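4장. 의류 파지 인식 모듈 설정

4.1 이 장의 범위

이 장에서는 Menik 제어 소프트웨어에서 의류 파지 인식 모듈을 켜고, 헤드 카메라 영상으로 파지점을 계산하게 하는 절차를 설명합니다. 양팔 구성만 다룹니다. 한 팔 구성은 부록 B를 참조하십시오.

시작하기 전에 3장의 손-눈 보정을 마쳐야 합니다. 보정 파일이 없으면 모듈은 실행되지만 상태 표시줄에 「CAL 없음」이 뜨고, 계획기는 파지점을 받지 않습니다.

4.2 모듈 설치와 연결

1. 제어 PC에서 Menik 관리 창을 열고 [모듈] 탭으로 이동합니다.
2. 목록에서 「의류 파지」를 선택하고 [설치]를 누릅니다. 설치 중에는 두 팔을 대기 상태로 둡니다.
3. 설치가 끝나면 [연결] 항목에서 포트 번호를 2552로 입력합니다.
4. [연결 확인]을 누릅니다. 왼팔, 오른팔, 헤드 카메라 세 항목에 모두 「정상」이 표시되어야 합니다.
5. 한 항목이라도 「응답 없음」이면 해당 장치의 케이블을 점검한 뒤 4단계를 다시 실행합니다.

참고: Staston 중계기를 사용하는 현장에서는 포트가 이미 점유되어 있을 수 있습니다. 이때는 중계기 설정에서 포트를 먼저 해제하십시오. 모듈 쪽 포트 번호는 바꾸지 않습니다.

4.3 영상 영역 지정

1. [인식] 탭에서 [실시간 보기]를 켭니다.
2. 바구니 전체가 들어오도록 작업 영역 사각형을 끌어 맞춥니다. 옷을 들어 올리는 공간도 영역에 포함합니다.
3. 팔 마스크를 「자동」으로 설정합니다. 로봇 팔과 그리퍼에 해당하는 화소가 분할 결과에서 제외됩니다.
4. 배경 학습을 누르고 진행 막대가 끝까지 찰 때까지 기다립니다. 이 동안 작업 영역 안에서 팔을 움직이지 마십시오.
5. [저장]을 누릅니다. 영역 정보는 카메라별로 저장됩니다.

주의: 카메라 각도를 조정했다면 3장의 보정부터 다시 하십시오. 영역만 새로 지정하면 파지점이 어긋난 채로 전달됩니다.

4.4 인스턴스 분리
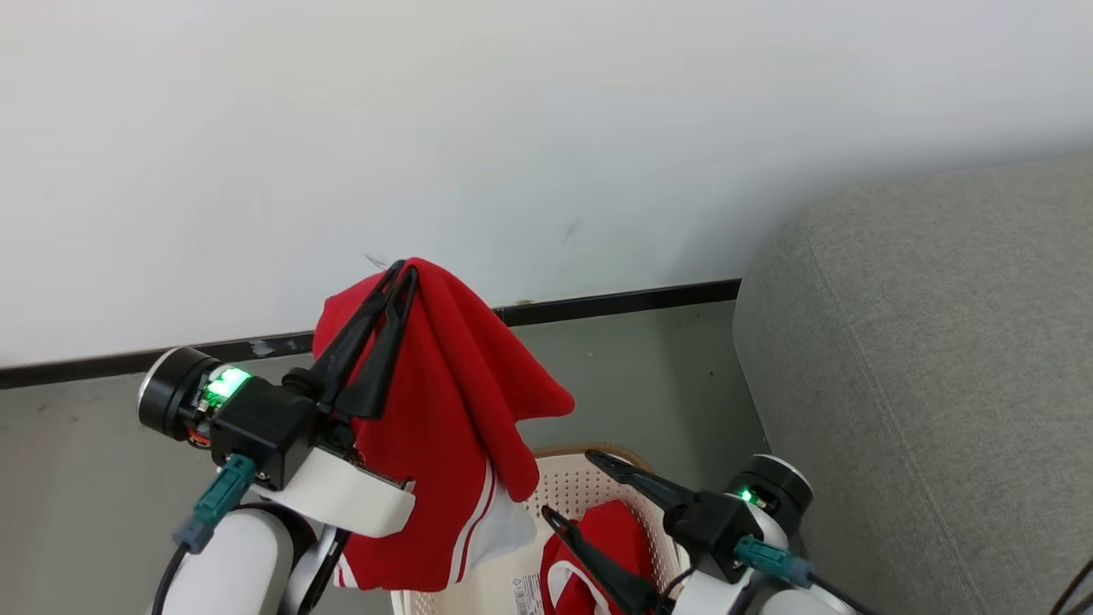
인스턴스 분리는 서로 닿아 있거나 색이 같은 옷을 각각 다른 개체로 나누는 단계입니다. 기본 설정은 색상과 깊이를 함께 쓰며, 색상 가중치가 더 높게 잡혀 있습니다. 왼쪽 그리퍼가 흰 줄무늬가 있는 빨간 옷을 들고 있고 바구니 안에도 흰색이 섞인 빨간 옷이 있는 경우처럼 색 구성이 비슷하면, 색상만으로는 두 벌이 한 개체로 묶이기 쉽습니다. 이럴 때는 깊이 가중치를 올리고, 잡고 있는 옷에 「파지 중」 태그가 붙는지 확인합니다. 태그가 붙은 개체는 다음 파지 후보에서 빠집니다.

1. [인식] 탭에서 [인스턴스 분리]를 펼칩니다.
2. 깊이 가중치를 72로 설정합니다. 출고 시 값은 50입니다.
3. 「그리퍼 접촉 개체 추적」에 체크합니다.
4. [한 프레임 처리]를 누르고 결과 창에서 윤곽선을 확인합니다. 개체마다 윤곽선 색이 달라야 합니다.
5. 두 벌이 여전히 같은 색으로 묶여 있으면 「최소 경계 길이」를 한 단계 낮추고 4단계를 반복합니다.

참고: 최소 경계 길이를 지나치게 낮추면 줄무늬나 안감이 별도 개체로 잡힙니다. 옷 한 벌이 여러 조각으로 나뉘어 보이면 값을 한 단계 되돌리십시오.

4.5 파지점 후보와 팔 배정

후보 목록에는 개체별로 점수가 높은 순서대로 파지점이 표시됩니다. 팔 배정은 계획기가 맡지만, 배정 규칙은 이 화면에서 정합니다.

1. [계획] 탭에서 배정 규칙을 「비어 있는 팔 우선」으로 선택합니다.
2. 팔 사이 최소 간격을 15 cm로 입력합니다.
3. 「늘어진 천 회피」를 켭니다. 한쪽 팔이 들고 있는 옷의 아랫부분이 장애물로 등록되어, 다른 팔의 경로가 천을 스치지 않게 됩니다.
4. [경로 미리보기]를 누릅니다. 미리보기에서는 팔이 움직이지 않습니다.
5. 경로가 초록색이면 [적용]을 누릅니다. 노란색이면 간격이 설정값에 가까운 상태이고, 빨간색이면 적용할 수 없습니다.

경고: [적용]을 누르면 다음 주기부터 팔이 움직입니다. 작업 영역에 손을 넣지 말고, 비상 정지 버튼에 손이 닿는 위치에서 실행하십시오.

4.6 기록 확인

모듈은 주기마다 분할 결과, 선택된 파지점, 배정된 팔을 기록합니다. [기록] 탭에서 시간순으로 볼 수 있으며, 「실패만 보기」를 켜면 계획기가 거부한 후보만 남습니다. 거부 사유 코드는 다음과 같습니다.

G1 후보 점수 미달
G2 파지 중인 개체와 중복
P1 팔 사이 간격 부족
P2 관절 한계 초과
P3 늘어진 천과 경로 간섭

G2가 반복되면 접촉 개체 추적이 꺼져 있지 않은지 확인한 뒤 4.4절의 절차를 다시 수행하십시오. P3이 반복되면 옷을 더 높이 들도록 「들기 높이」를 올리거나, 들고 있는 팔의 대기 위치를 바구니 바깥쪽으로 옮깁니다. P2는 바구니 위치를 바꾸면 대부분 해소됩니다.

기록 파일은 [내보내기]로 저장할 수 있습니다. 기술 지원을 요청할 때는 기록 파일과 보정 파일을 함께 보내십시오. 이 장의 내용에 관한 문의는 인식 소프트웨어 담당 Ánh Trình, 경로 계획에 관한 문의는 Irja Rautiainen 앞으로 접수합니다.

다음 장: 5장. 펼치기 동작과 접기 순서 편집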